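Open day hosts and visitor participants wanted at Judolent, Milside

Judolent is opening its upstairs workroom to the public on Sun 12 October, and we would love to have some extra hands (and some willing guests) to make the day go well. If you have ever wondered how a robot learns to pick up a cup or fold a towel, and you like talking to people, please read on, even if you have never been near a robot in your life!

We are hiring 14 paid hosts for the day. You would greet visitors at the door, walk small groups through the room, and help them try a hand-held gripper for themselves. Those of us who do this for a living wear a cap with a small camera clipped on top and carry the gripper in one hand, and it feels a bit odd for the first few minutes and then perfectly ordinary, so a good part of your job will be getting people past those first few minutes with a kind word.
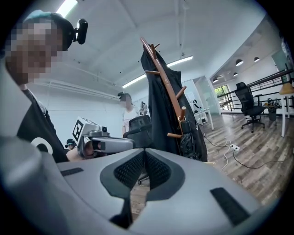
What we ask of hosts

You should be at least 16, comfortable on your feet for most of a day, and patient with children, grandparents and everybody in between. A second language is very welcome. Training takes place the afternoon before, with supper from Kikby down the street, and we do need you at both. Pay is $15 an hour, training included, and we cover parking at the Gruber building.

Taking part as a visitor

We are also looking for people to sign up for the hands-on sessions, where you put on a cap, take a gripper and work through a few simple table tasks with one of our team beside you. Sessions are short and free, and each can take up to 16 people. Recordings from the day are kept only if you sign the form at the desk, and you are just as welcome if you would rather not sign. Please wear flat shoes and tie back long hair.

How to apply

Write to Kieran Ackroyd, Open Day Desk, Judolent, Milside, or leave a note at reception. Tell us whether you want to host or take part, and give us a few lines about yourself. Hosts who enjoy the day may like to know that we will be hiring part-time operators in January, and we will gladly keep your letter on hand for that.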